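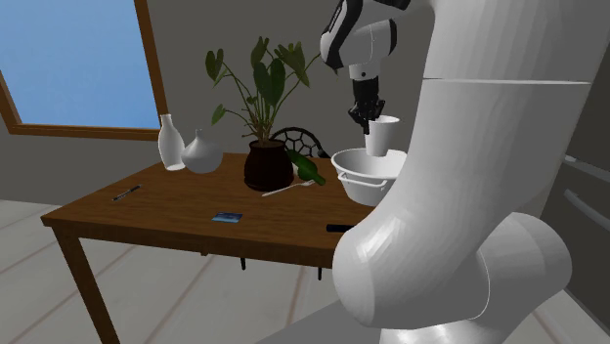
How often should the gripper on a simulated arm be recalibrated?

Once after every change to the arm model, the fingers or the physics settings, and otherwise every 600 episodes. A shorter interval has been tried at Stullton and brought no measurable benefit.

The question reaches me often enough that I have decided to set down the full maintenance procedure for the tabletop cell. The cell is known internally as Trutby. It exists only in software, and it is nevertheless looked after on a schedule, with a log and a named person responsible. I have held that responsibility since November. The views on this page are my own, although the procedure itself has been approved for use at both Stullton and Drasbridge.

The cell consists of a white arm with a black two-fingered gripper, a wooden table, and a set of household objects. The task under maintenance at present is the transfer of a small white cup into a round white basin at the right end of the table. The remaining objects, among them a potted plant, two vases and a green bottle lying on its side, take no part in the task. They must still be loaded and checked, as the arm is required to leave them alone.

Before any work begins, the job queue is paused and the current configuration is saved under a new name. Overwriting the previous file is not permitted. In my first month I did precisely that, and the recovery occupied an entire afternoon.

The first check concerns the fingers. The gripper is commanded fully open, then fully closed with nothing between the fingertips, and the reported gap is compared with the value in the log. If the two disagree, the joint limits are inspected before anything else is touched. In most cases a limit has been rounded during an export, and restoring the original number settles the matter.

The second check concerns the grip on the cup. The cup is light and its wall is thin, which makes it a demanding object for the contact solver. The arm lifts it, holds it upright with the gripper pointing straight down, and remains still for 590 steps. The position of the cup relative to the fingers is recorded at the first step and the last. Any drift beyond the tolerance is treated as a fault. Raising the grip force is the usual temptation, and it should be resisted. Too much force causes the cup to jump when the fingers open, and the fault then appears at the basin, where it is considerably harder to trace. Friction is to be adjusted first, in small increments, with one value changed at a time.

The third check concerns the basin. Its collision shape is built from several smaller pieces, and the looped handle along the side is modeled separately. When the basin is rescaled, the handle piece does not always follow. The visible handle and the solid handle then occupy different places, and the arm appears to strike empty air. I recommend turning on the collision overlay after every rescaling and viewing the basin from at least two sides. The descent should also be run at reduced speed with the cup in the gripper - an empty gripper will clear the rim in cases where a loaded one will not.

Once the three checks have passed, the full transfer is run from seed 2576. This seed has no special merit beyond having been in use since the cell was first assembled, so that results can be compared across all earlier entries. The run is repeated 3 times. Identical results are expected. Where they differ, the physics step is not deterministic and the queue must remain paused until the cause is known.

A word on the log. Each entry must state what was changed, the value before and the value after. Entries reading "tuned friction" or "fixed gripper" will be returned to their authors. Taha Hegazy introduced this rule at Drasbridge, and I was slow to see its value. Last spring a loss of grip was traced through his entries to a single edited contact setting in less than an hour.

The scheduling tool, Eze, now sends a reminder when the episode count falls due. It does not pause the queue. That step remains manual, and the person on duty should confirm that the last job has finished before opening the configuration.

The next revision of the procedure will cover replacement of the finger pads, which currently share one material entry with the rest of the gripper. Separate entries are in preparation. Until they are released, any change to pad friction should be entered in the log as a change to the whole gripper.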